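Simulation belongs in the acceptance file, with conditions

The Sorkgate draft guideline on manipulator acceptance treats simulated trials as background material. A supplier may attach them, and an assessor may ignore them. I think this is a mistake, and the revision due in July is the time to fix it.

The present rule asks for 50 physical grasp cycles on a nominated test bench. It says nothing about surroundings. A wrist camera that performs well over a plain grey bench may do poorly when the arm tilts back and the view fills with patterned wall. Physical benches are expensive to redecorate. Rendered rooms are not, and a supplier can run 900 of them for less than the cost of repainting one bay.

Hauwa Eze, who chaired the working group at Rakitthorpe, has argued that rendered trials invite selection: the supplier shows the rooms where the arm behaved. The objection is sound. It is an argument for a disclosure rule, and I would write that rule in 2 clauses.

First, the room set must be fixed and lodged before any trial is run. Second, wrist views must be lodged with the results, including views in which no object is held. Suppliers tend to drop these as uninformative. For an assessor they are often the better evidence - they show what the perception stack has to work with between tasks, when the camera points at walls, ceilings and windows.
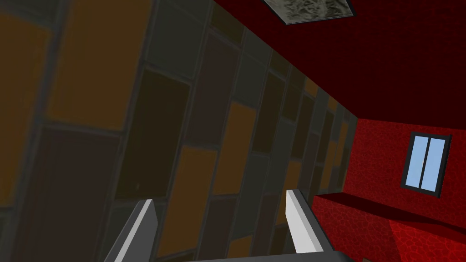 *Simulated wrist view, open gripper. Tiled wall at an oblique angle, red wall and window at right.*

A view of this kind has strong colour, repeated edges and heavy foreshortening. The guideline should require at least 15 such views per room, sampled at fixed intervals.

Fornetti and Türkmen both object to the storage burden. I don't find it persuasive. Still images are small, and both firms already retain joint logs at a much higher rate.

Physical cycles should stay. Contact, wear and cable drag are poorly modelled, and no rendered room will reveal a loose fastener. The bench test should remain the pass criterion, with the lodged simulation set deciding which surroundings the bench must reproduce.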